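3.2 Key Control in the Rented Units

The second part of our survey is about how keys are handed over between tenants. We asked the managers of 40 apartment buildings in Burholm and Clatow how they treat the entrance lock when a unit becomes empty. The answers were compared with the work orders of the locksmith firm Brannigan, which serves both towns. In total 924 work orders were read, and every order was given one of 3 codes: rekeyed, replaced, or no change to the lock.

Rekeying was the most common work in both towns. Full replacement was mostly ordered when the cylinder was worn or when the tenant had lost all keys. In Clatow the managers often wait until March, when many leases end, and then order the work for several units together. This lowers the price of one visit, but some units keep the old key for several weeks after the new tenant has moved in.

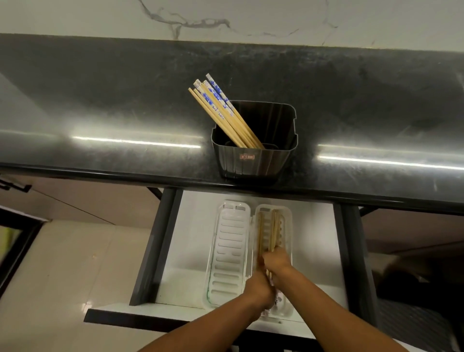 Figure 2. Black plastic caddy at the front edge of a granite kitchen counter.

The return of keys was less regular than we expected. Many managers accept the keys without signature, and spare copies are not always asked for. In the buildings which use the Lurnosum register, each key has a number and the return is written down on the same day. We found fewer open entries in these buildings, although the register does not show if a tenant has made a copy at a shop.

Two limits should be mentioned. The work orders do not include locks changed by the owners themselves, and the condition of the old cylinder was noted by different workers in different words. For this reason we do not compare the wear of the locks between the towns. The cost of each type of work is treated in Section 3.3.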